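Pranby Support > Eye tracking > Galtetti Recorder > Ticket 1181

Gaze samples missing from long recordings, Pastor tracker, network project folder

Status: Solved
Product: Galtetti Recorder 6 with Pastor screen-mounted tracker
Site: Heltley, reading lab
Opened by: Benito Cuesta

Summary for anyone with the same fault: on long recordings the gaze trace develops gaps that get worse towards the end of the session. Short recordings look fine. The tracker is not at fault. The project folder was on a network drive and Recorder was writing its preview file there while recording. Move the project folder to a local disk, or turn off the live preview file in Settings.

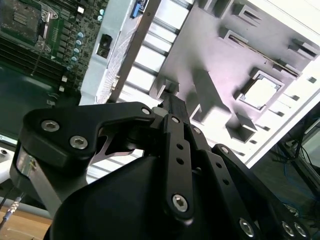

Last updated: September, by Pranby Support

Original report

We run a silent reading study on a single screen with the Pastor mounted below the monitor. Participants read a set of short stories at their own pace and press a key to turn the page. Calibration is good and the check afterwards is good. For the first part of the session the data is what we expect. After 35 minutes the gaze trace starts to show gaps. To begin with they are short enough to pass for blinks, then they get longer, and by the last story there are stretches where a whole line of text has no fixations on it.

The participant is still sitting where they should be. The eye position window in Recorder shows both eyes the whole time, including during the gaps. Nothing is reported on screen and the recording closes normally. We only noticed when we ran the fixation filter and the last story came out with a very low valid sample figure.

Nine recordings are affected. The pilot recordings made in the spring with the same set-up are clean, but the pilot version had fewer stories and finished much earlier, so I don't know whether it would have gone wrong too.

I have attached the export and the Recorder log for one bad session.

Support, first reply

Thank you for the log. Please leave the raw project files as they are and don't re-save them, even if Recorder offers to repair them when you open one.

A few things to check first:

Is the Pastor plugged straight into the computer, or through a hub or the monitor?
Does the room light change during a session (blinds, a lamp on a timer, sun coming round)?
Is any other program using the tracker at the same time, for example a stimulus script reading gaze directly?
Does the same thing happen if nobody is sitting there and you simply let it record?

On the last one, you will get no valid gaze with an empty chair, but the tracker should still deliver a row for every sample, marked invalid. What we want to know is whether rows are missing altogether or present and marked invalid. They are different faults and the export viewer draws them the same way.

Benito Cuesta

Plugged straight in, at the back. It used to go through the monitor but we changed that before the study began. Blinds are down and the ceiling light stays on. No other program reads the tracker. Page turns are logged by Recorder itself.

I left it recording with an empty chair over lunch. Rows are missing. I sorted the export by tracker timestamp and looked at the difference between each row and the next. It is steady for a long time, then there are jumps. The jumps start at the same point as in the real sessions, near enough.
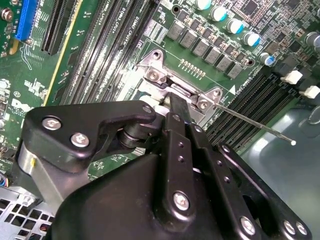
I also tried a different cable of the same length and it made no difference. I then changed the USB port and for one run I thought that had cured it, but I had stopped the run too early. Let it go on and the gaps came back.

Support, second reply

That is useful. Missing rows rule out the participant, the calibration and the light, so please don't spend more time on those. You can also stop re-seating the tracker on its mount.

Between the tracker and the file there are three places where a sample can be lost: on the way into the computer, in Recorder's own queue, or when the queue is written to disk. The log you sent has the default detail level, which doesn't say which. To get more:

Close Recorder.
Hold Shift while starting it and choose Diagnostic logging.
Record a dummy session on a blank page, long enough for the gaps to appear.
Stop the recording in the normal way and send the file called queue.log from the project folder.

Diagnostic logging makes the files larger and shouldn't be used with participants.

In the meantime, please check the power settings. Sleep should be off, USB selective suspend should be off, and the power plan should be the one the installer adds. Windows updates sometimes put these back to the default — it's worth looking even if you set them when the lab was fitted out.

Benito Cuesta

Selective suspend was on. I was sure it had been off. I turned it off, restarted and ran again. Gaps still there, starting at the same point.

queue.log attached. I can see a column called depth that sits at nought or one for most of the run and then begins to climb. When it reaches its highest value it drops back down sharply, and those drops line up with the missing rows. I take it that is the queue filling up and being emptied.
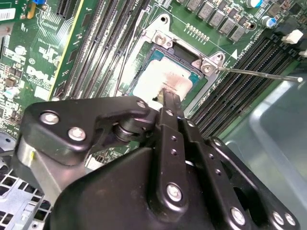

One more thing that may or may not matter. The file was slow to arrive in the folder. After I pressed Stop, Recorder said Finishing for long enough that I went and got a coffee. With short recordings it closes at once.

Support, third reply

Yes, you have read the column correctly. The tracker is delivering everything and Recorder is receiving it. The queue then fills up as the disk can't take the data quickly enough, and when it is full the oldest samples are thrown away.

Gaze data on its own is small and any ordinary disk can keep up with it. Could you tell us where the project folder is? The path in your log begins with a drive letter we would not normally expect for a local disk.

Benito Cuesta

It is on the departmental share. We were asked to keep participant data there and not on lab computers. The pilot was on the share as well.

Support, fourth reply

That explains it. During a recording Recorder 6 writes two files. One is the gaze data. The other is the live preview file, which is what lets a second person watch the session from another room. The preview file is not added to in small pieces. Every time it is updated the whole file is written again, so each update takes longer than the one before. On a local disk you would never notice. Over a network the updates eventually take longer than the time between them, and the gaze data has to wait its turn.

It also explains why the fault always starts at the same point in the session and why the cable, the port and the power settings changed nothing.

There are two ways round it:

Settings > Recording > Live preview file > Off. You lose remote viewing and nothing else.
Or keep the project folder on a local disk during recording and move it to the share afterwards.

We would suggest doing both if you don't need remote viewing. Please try them one at a time first so that we can be certain.

Benito Cuesta

Results, all with an empty chair and a blank page, all left to run well past the point where it used to fail:

Share, preview on: gaps as before.
Share, preview off: no gaps. Depth goes up a little now and then and comes back down.
Local disk, preview on: no gaps. Depth never moves.
Local disk, preview off: no gaps.

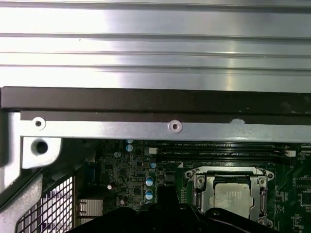

Grooved silver panel, with the dark rail and crossbar below it.

I have set up the study computer with preview off and the project on the local disk. I have asked our IT people whether an encrypted folder would satisfy the data rules until the files are copied over in the evening. They have said yes for now and want it written into the study protocol.

Two questions. Can anything be recovered from the nine bad recordings? And is the timing of the samples that were kept still right, or have they been shifted?

Support, fifth reply

The missing samples can't be recovered. They were never written to disk and the tracker has no memory of its own.

The samples that were kept are correct. Each one is stamped by the Pastor when it is taken, before it goes anywhere near the queue, so a wait in the queue does not move it. Page turns are stamped when the key is pressed and are also unaffected. You can use the early part of each recording as it stands.

For the later part, please be careful with the fixation filter. With its default settings it will bridge a short gap and may join two separate fixations into one long one. Set Maximum gap to bridge to nought for these files and run the filter again. Whatever the filter then gives you is real, though there will be less of it. Whether there is enough left of the last story to analyse is something only you can judge.

We have added a note to the installation guide about network folders. A warning when a project is opened from a network drive has been requested for a later release. We can't give a date for it.

Benito Cuesta

Thanks. Re-filtered with bridging set to nought and the early stories barely change. We will drop the last story for the affected participants and keep the rest. Ran a full session with a real participant yesterday at 2 pm, no missing rows from start to finish, and Finishing took no time at all.

Happy for this to be closed.

Support

Closed as solved. If the gaps come back, reply here with a new queue.log and the ticket will reopen.

Related tickets
Pastor not found after waking from sleep
Export viewer draws invalid and missing samples the same way
Calibration points appear on the wrong screen
Galtetti Recorder 6: project opens as read-only from a shared folder
Fixation filter gives different totals after changing Maximum gap to bridge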